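## Setting up Ternik for the first time

I've had MS for a while now and I've set this app up on three phones (mine, my old one after I dropped it, and my sister's when she wanted to see what I was typing into all day), so this part of the manual is me talking you through it the way I'd do it at my own kitchen table. Do it on a decent morning if you can. It isn't hard, but there's a fair amount of tapping, and my hands are no good for that after lunch.

You'll want your medication list and the code from your Drondisitz welcome letter.

1. Open Ternik and tap **New diary**. Type the code from the letter. It's 6 characters, all capitals, and there's never a letter O in it - if you think you see one, it's a zero.
2. Pick a name for the diary. Mine is called Mollah, after a cat. Your clinic won't see it.
3. Choose your text size *now*. You can change it later under **Display**, but the menu for doing that is in small text, which drove me up the wall.
4. Under **What do you want to track?** switch on no more than four things. I do fatigue, numbness, sleep and heat. I started with everything switched on and quit inside a week!
5. Set your reminder time. One a day is plenty.

**Note:** The fatigue slider starts in the middle. If you don't move it, nothing is saved for that day, so nudge it a little even when you really are in the middle. 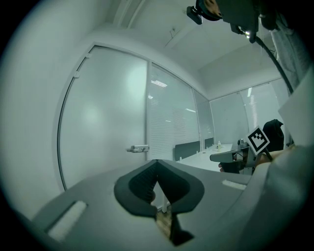
Now for medications, the part people write to me about most. Go to **Medications > Add** and put them in one at a time.

6. Start typing the name and wait for the list to come up. Pick from the list if yours is there, and check the spelling against your own box or bottle.
7. Enter the strength exactly as it's printed on the label. The notes field underneath holds 200 characters, so keep it short ("with food", "makes me sleepy", that kind of thing).
8. For an infusion or anything else you don't take daily, tap **Other schedule** and fill in the next date. You have to add the one after that yourself when the time comes. Stavros Hodžić on the app side tells me repeating dates are on his list.
9. Tap **Save** and wait for the green bar. Going back before it shows up loses the entry (ask me how I know).

**Caution:** Ternik is a diary and doesn't know what's safe for you. Don't start, stop or change a dose over anything you see on the charts. Call your clinic or pharmacist. And if you get a sudden new symptom that scares you, get medical help first and leave the diary for later - your clinic doesn't watch it live.

### Sharing with your clinic

10. Go to **Sharing** and tap **Invite**. Type your clinic's email address, then read it back out loud before you send.
11. Choose **Summary** or **Full diary**. I send the summary. My full diary has a lot of grumbling in it.
12. To stop sharing, tap the clinic's name and then **Remove**. Anything they've already downloaded stays with them.

If you're moving over from Gimero, export your old file first and bring it in through **Settings > Import**. Mine had 1754 entries and I left it running while I took a bath. Keep the phone plugged in, and check a few old days against Gimero before you delete anything.

Stuck on a step? Write to me through **Help > Ask Nilmini** and tell me the step number. I answer in the mornings, mostly.

Nilmini Marikar
Last changed Nov 23, 2021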